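Test kitchen notebook, Kuterano bench
Sunday, December 25, 2022
by the Endirstead kitchen bench

Quiet building today, so I finally got going on the corn page for the Chambi booklet. I've been putting it off since the soup pages (which ran long, sorry everybody) and I want a clean draft before January.

First job was deciding what lives on the counter. I went with the green pot with the glass lid, plus the light blue plate to its right, and that's it! Every time I lay out more than that I end up reaching over things. I like the plate close by, so there's less of a trip with a hot cob and tongs.

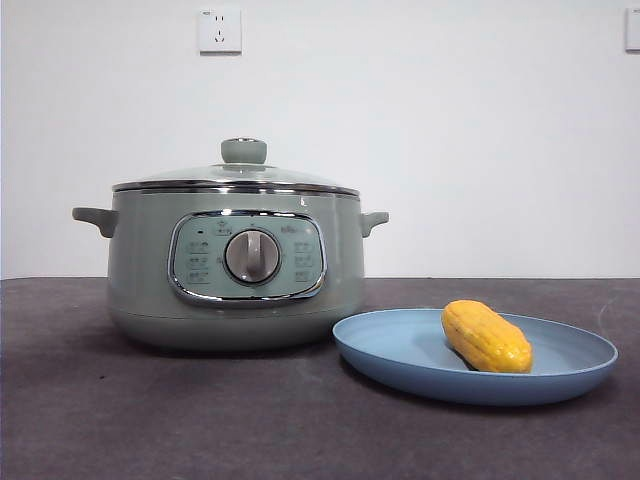 Pot and dial

The dial is the part people always ask me about. It's one big silver knob in the middle of the panel, with three little labels down each side, and the print is small. I'd like the booklet to show the panel at full width, because squinting at it over steam is no fun. Grip bar straight up is how I want it drawn on the first page, so please keep it that way when you do the line art.

Still arguing with myself over the water. Draft says 2 cups, my gut says 3. Leaving both in the margin for now.

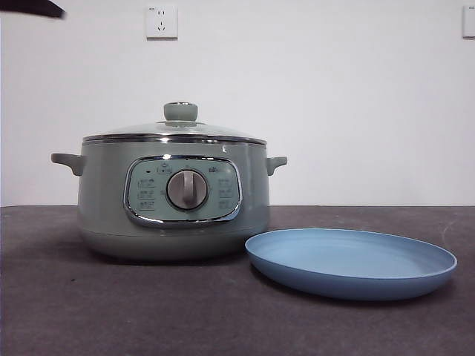 Endirstead kitchen bench

Lid stays on in the drawing too. I know the Grerlow layout had it lying on the counter, but then you lose the knob, and it's the same green as the pot and looks so nice up there.

Corn and sink

I want a short rinse paragraph, two lines at most. The round steel basin is a good size for one cob at a time, and yellow against all that gray should come through well even in the cheap print run.

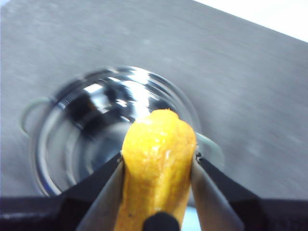

To do

- settle 2 or 3 cups
- cut the corn text to 211 words (it's almost 60 over)
- ask for a bigger panel drawing
- move the plate note up to page one

Comments

3 cups. You always end up at 3 cups.

Can the labels get their own page? My eyes would thank you.

Agree on keeping the lid on, the Grerlow one looked messy.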